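# Recording demonstrations for a bin-and-tray transfer task

Applies to the two-arm cell at Skaltham. The procedure covers one task, in which small red parts move between a clear lidded bin and a shallow blue tray, and it assumes the arms are already homed and both teach pendants are responding. Cell startup has its own page.

The target for one task variant is 180 accepted episodes. The full Clernska set stands at 1,696 episodes across all variants, and most of the cleanup done on it so far traces back to layouts that were not written down at recording time. Steps 1 and 2 exist mainly to prevent that.

## 1. Lay out the table

The tabletop is covered in brown paper or board and taped into a grid with blue painter's tape. Address cells by row and column, counting from the cell nearest the operator's left hand.

- Place the blue tray first. It goes flat on the surface, inside the reach of the left arm.
- Place the clear bin next, lengthwise across the table for the covered variant.
- Set the lid so that one end of the bin stays open. The open end must be wide enough for the gripper body, including its cables.
- Put the red parts in their starting positions. For mixed starts, leave at least one part under the lid.

Write the cell address of the tray and the bin corners into the layout field before recording. A layout is valid for 36 episodes, after which the tray moves by one cell and the field is updated.

If a tape line has lifted, press it down or replace it between layouts. Do not retape in the middle of a layout. The grid shows in both the fixed views and the wrist view, and the model will pick up on the change.

## 2. Check the cameras

Open the preview in Esteban and look at each stream separately.

1. Fixed views: the bin, the tray and the gripper should all be visible at the start pose. Part of an upper arm link leaving the top of the view is acceptable.
2. Wrist view: both fingertips should be visible at the lower edge. If only one is, the mount has rotated. Loosen it, square it, and repeat the extrinsic check.
3. Exposure: lock it. The bin and its lid throw white highlights from the overhead lights, and automatic exposure will pump each time the wrist passes over them.

Clear plastic is the hard part of this task. In the wrist view the bin wall can fill close to half the picture, with tape lines showing through it in a paler shade. Leave such frames in. Filtering them out was tried on an early subset and the resulting policy stopped short of the wall.

## 3. Record an episode

Start from the rest pose. Each episode covers one part and one transfer.

1. Start recording and wait 2 seconds before moving.
2. Bring the gripper over the pick location with the jaws open.
3. Descend vertically. Inside the bin, keep the fingers off the walls – contact shifts the bin, and the layout field is then wrong.
4. Close on the part and pause until the jaw reading settles.
5. Lift clear of the rim before any sideways motion.
6. Move to the place location, lower, open, and retreat upward.
7. Return to rest and stop recording.

Move at a steady pace. Hesitation in mid-air is the most common defect in demonstrations from new operators, and it trains in as a stall. If you need to think, do so at rest between episodes.

The second arm stays parked in the single-arm variants. In the two-arm variants it may be brought up to the bin rim with its jaws empty, but it must be at its own rest pose when recording starts and stops.

## 4. Label the outcome

Esteban asks for a label as soon as recording stops. Three are in use:

| Label | Meaning |
|---|---|
| `ok` | Part transferred, nothing else moved |
| `recovered` | Regrasp or correction, part transferred |
| `reject` | Part dropped outside, bin or tray displaced, or operator error |

Keep `recovered` episodes. They count toward the target up to a limit set per variant in the Juvimmont config. Rejected episodes are stored but not exported.

Do not relabel from memory at the end of a session. If a label was entered wrong, replay the episode and correct it from the replay.

## 5. Review and export

Before export, step through a sample from each layout and compare the streams at the moment of grasp. Check these points:

- The part is visible between the jaws in at least one fixed view.
- The lid position agrees with the layout field.
- No hand is inside the taped area. Hands at the control boxes or pendants on the side desk are fine.
- Wrist and fixed timestamps agree within one frame period.

Then run the exporter with the variant name:

```
juvimmont export --variant bin_tray_covered --labels ok,recovered
```

The exporter refuses a variant with an empty layout field. There is a flag to override this – do not use it for anything going into the shared set.

## Reference views

One wrist view, then three fixed views.
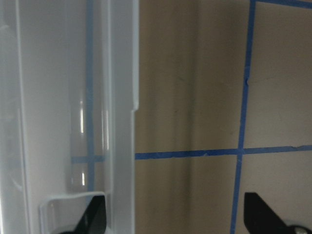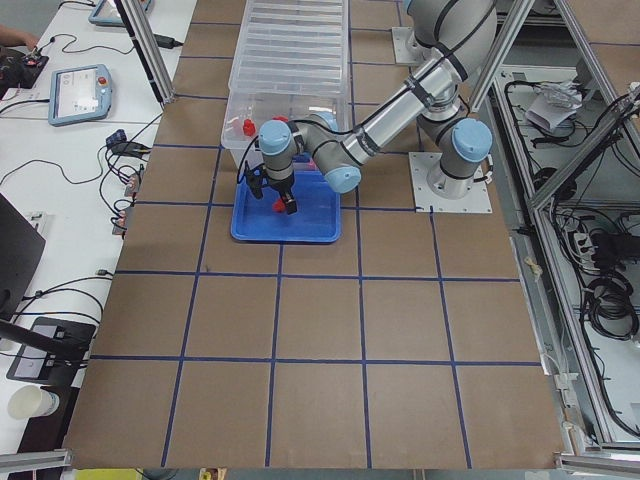
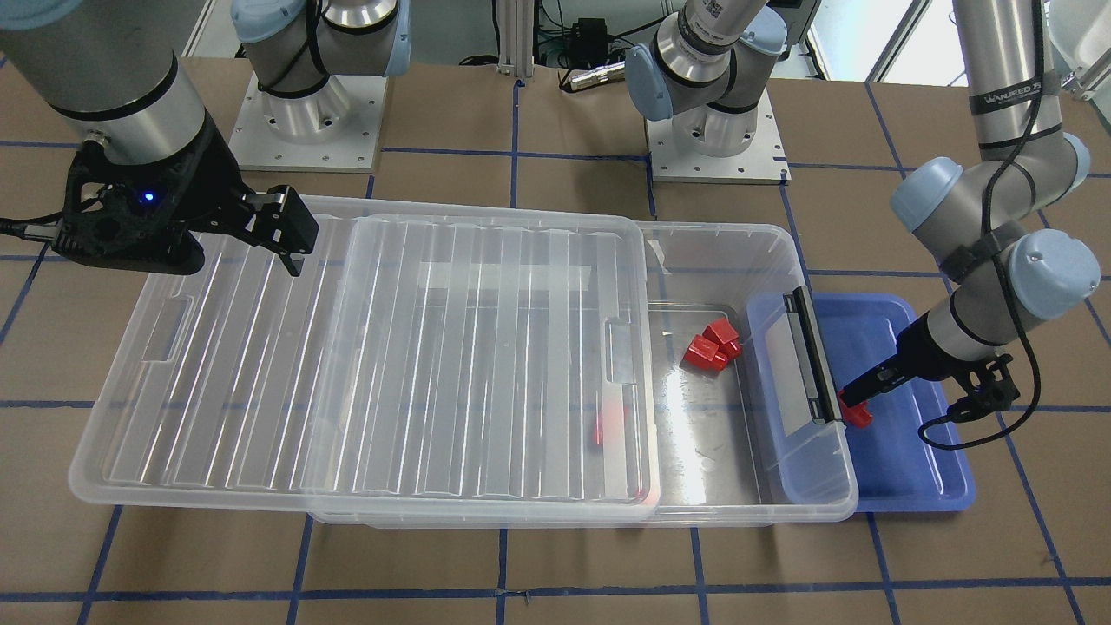
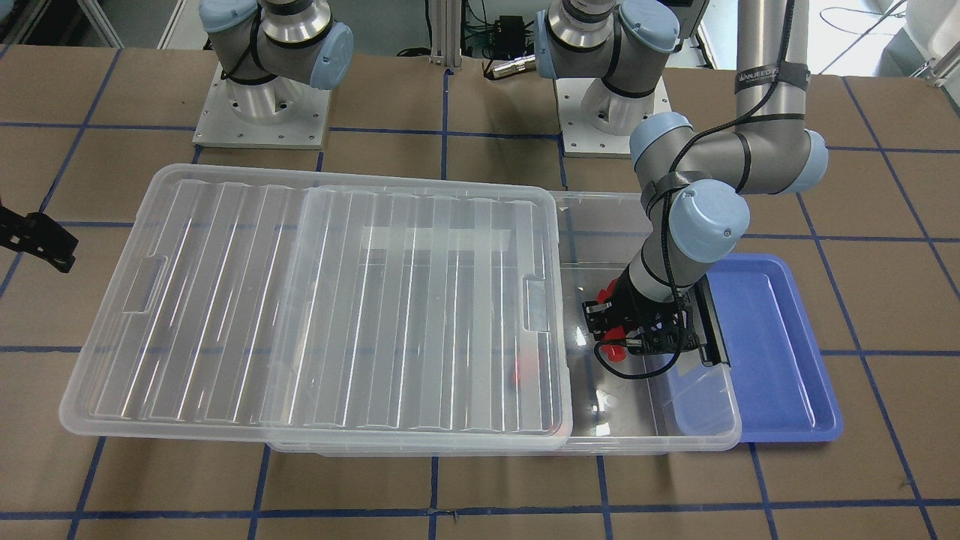 Fixed view, covered variant: left gripper holding a red part in the open end of the bin, lid over the left and center.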